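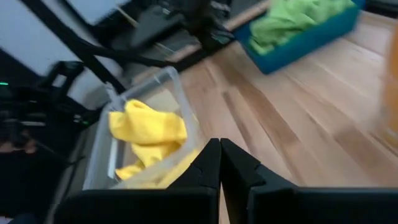

Bench notes - Prorberg handset, battery and charging

August 16, 2024

Print | E-mail this page

Second round with the Prorberg. The spec sheet promises a full charge in 50 minutes, and I would like to meet the person who timed that, and their stopwatch.

Setup as before: Watance brick, the cable that came in the box, screen off, radios on, case off. Started from 7 percent. It went up fast, got warm at the top edge near the camera, then lost interest at 80 and took the rest at its leisure. Final time was 17 minutes over the claim. Same as last week, near enough, so at least it is consistently wrong.

Tried the Golix brick afterward. The phone put up its fast charging animation, complete with lightning bolt, and then drew the same power as the old laptop port. The animation is very good. Whoever did it should be moved to the charging team.

We use cookies to improve your experience on this site. Accept | Manage settings

Screen: auto brightness still hunts under the bench lamp. Up, down, up. Turned it off and fixed it at 200 nits for the video loop, which I should have done on the first run. The first run's numbers are therefore decoration. I have crossed them out in the shared sheet but left them legible, as a warning.

Quách build from this morning is installed on the second handset. Changelog says "stability improvements." It restarted during setup. Standby drain overnight on the old build was almost nothing, so that is the figure to beat.

To do:
- repeat the charge run with the log set to every minute
- label the cables, again
- ask whether the November update touches the charging curve before we write any of this up
- put the thermal probe back in its drawer, wherever that is now

Video loop is running as I write.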